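Brekmont two-finger gripper kit — anyone running one?

solderfog
Looking at the Brekmont gripper kit for the bench arm at work. It's $993 for the hand and the wrist camera, or $1692 if you want the version with the force readout. Shabalala is the only shop that ships it here without a six-week shrug. Sales page says it will "grasp with confidence," and I'd like to know whose confidence they mean. Anybody have time on one?

tin_otter
Had mine since March. The hand is good. The software reads like it was written by someone who left the company halfway through a menu. You will learn to calibrate from a PDF with two page 14s, and they disagree with each other.

solderfog
Which page 14 is right?

tin_otter
The second one, except for the units.

grubscrew_annie
I'll be the crank. $1692 for the force version is silly money. The readout updates slowly enough that whatever you were about to crush is already crushed, and then you get a nice graph of it. Buy the cheap one, set the current limit low, spend the rest on pads. The stock pads go shiny fast and then everything squirts out like a watermelon seed.

palletjack77
Disagree on the force version. We do thin-walled stuff and the graph paid for itself, slow or not. If all you're picking up is solid blocks then sure, save your money. Also the pads only went shiny on mine after somebody wiped them down with solvent. Somebody being me.

grubscrew_annie
Mine never met a solvent in their life. Maybe I got the bad batch. Shabalala did send me a new pair, in a box big enough for a microwave.

solderfog
What about the camera? The other one on my list is the Brindodent, and that wants an overhead mount. I don't have an overhead. I have a pipe.

mk_lowgear
Camera is the reason I bought it. You lose some of the view to the hand itself, and you have to make peace with that, but when you're lined up on a part you can see both sides of the gap at once. I've been running printed parts with awkward shapes in the tray, stuff with legs, pointy ends, anything that isn't a cube. Demo videos are always cubes. From this afternoon, fingers open on either side of one of the three-legged ones:
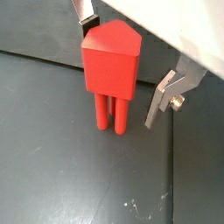 palletjack77 reckons the legs are the easy part and it's the five-sided body that would worry him, with flat fingers and no two faces squarely opposite each other. He'd turn the wrist until one pad had a whole face and the other took the corner, and he'd want softer pads before trying it at any speed.

mk_lowgear
Fair. I have the wrist angle saved as a preset for those, and speed is turned way down. I'm in no hurry, the arm is paid by the hour same as me.

tin_otter
Presets vanish if you update past the November firmware, by the way. Write them on paper. I have a sticky note on the controller doing the job of a $993 product.

grubscrew_annie
Mokirthorpe makes a third-party pad set that bolts straight on. Softer, ugly, smells like a bike shop. Best thing I bought for it.

solderfog
OK, that's more than the sales page told me. Brindodent came back at $3374 installed, so the pipe can go on being a pipe. Ordering the cheap Brekmont and the smelly pads. Does the PDF come in the box or do I have to find it?

tin_otter
It comes in the box. Page 14 is on the website.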